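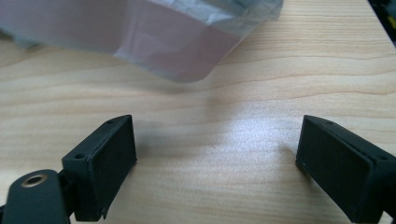
Our supervisor's first comment on the draft was that a table with a "natural oil" sticker on it tells you what the seller wants you to think and very little else. We left that comment in because the rest of this report more or less agrees with it.

Tabletop Finishes: Do Care Claims Hold Up?
Student project report, Materials and Consumers module

1. Why we did this

Furniture shops say a lot about wood finishes. Plikalus promises a surface that "lives with the family." Clukano says its varnish needs no care at all. Neither of them says how that was tested, or on what, and when we wrote to ask, Plikalus sent us a catalog and Clukano sent nothing. A pale varnished top with a wavy grain looks good in any showroom. We wanted to know what happens after a few months of coffee.

2. What we did

We got 5 offcuts of the same pale board from the Tóth lumber yard and finished them with products bought over the counter. Two were varnished, two were oiled and one was left bare. Each got the same treatment: black coffee, red wine, cooking oil and a wet glass left standing for 19 hours. We then wiped them with a damp cloth and scored the marks from 0 to 5. Three of us scored separately, without talking, which was harder than it sounds.

We also read customer reviews from the Urkwood web store, 3,268 in total, and sorted out the ones that mentioned stains or rings.

3. Results

The varnished boards did best. Coffee and wine wiped off both, and the glass left a faint ring on one. The oiled boards took the wine badly, and one of them still smelled of it on Monday. The bare board was ruined, as everyone expected.

The reviews were less use than we hoped. Most were written within days of delivery, so they praise the color and the packaging. A buyer who has owned a table for two days can't say much about how it wears.

4. Doubts

Our sample is tiny. Small boards in a classroom are also not a table – there are no joints, no sunlight from one side, no children. The scores for the oiled boards differed between scorers by as much as 2 points, and we have no good way to settle who was right.

We would still not repeat the "no care" claim. One ring from one glass is enough to make us want to see the maker's own test, and until it is published we would treat the wording as advertising.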